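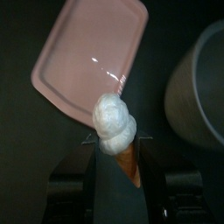 *Page last changed: March 2021*

# Making a toy ice cream cone with a two-lump scoop

These instructions produce a small play-food cone with a white double scoop on a tapered brown cone. They were written for the Plestside toy library, where the cones go into the pretend café box, and follow the pattern drawn up by Oona Miettinen. Cutting and stitching take one evening. The glue needs a night to set.

## Materials

- White fleece or brushed cotton, one piece the size of a side plate
- Tan felt for the cone, plus a narrow strip of a lighter golden shade
- Polyester toy stuffing
- Strong white thread and brown thread
- Fabric glue
- Brown fabric paint and a dry, stiff brush

Use thick felt. Thin craft felt creases along the cone after a few weeks of handling.

## The cone

1. Cut a quarter circle from the tan felt with a radius of 8 cm.
2. Trim 3 mm off the corner that will form the tip. A blunt end is easier to turn and is safer for small children.
3. Glue the golden strip along the curved edge, flush with the top. Leave it flat under a book until dry.
4. Fold right sides together and sew the straight edges with backstitch. Turn through with the blunt end of a knitting needle.
5. Stuff firmly from the tip upwards and stop just below the rim.
6. Load the brush with brown paint, wipe most of it off, and work from the tip towards the middle. The colour should be darkest at the tip and fade out before it reaches the golden band.

## The scoop

1. Cut a circle of white fleece and run a gathering stitch 4 mm inside the edge, using doubled thread.
2. Place the stuffing in the centre, pull the thread until the opening is the width of the cone rim, and knot.
3. Wind strong thread once round the ball, slightly above the middle, and draw it in until a shallow crease forms. The upper lump should be smaller than the lower one.
4. Fasten off inside the crease and brush the pile over the thread with an old toothbrush.

Do not overtighten. A deep crease makes a neck, and the upper lump then flops to one side.

## Joining

Set the gathered side of the scoop into the cone and ladder-stitch round the rim twice. Add a line of glue under the overhang — sparingly, as it stains fleece — and leave overnight.

## Checks

Pull the scoop and the cone apart by hand. If any stitch opens, sew round again. Keep the finished cones away from children under 3.

## Changes

Step 3 of the scoop reworded after a query from Dirk Frerichs. The old version had the thread below the middle, giving a top-heavy shape.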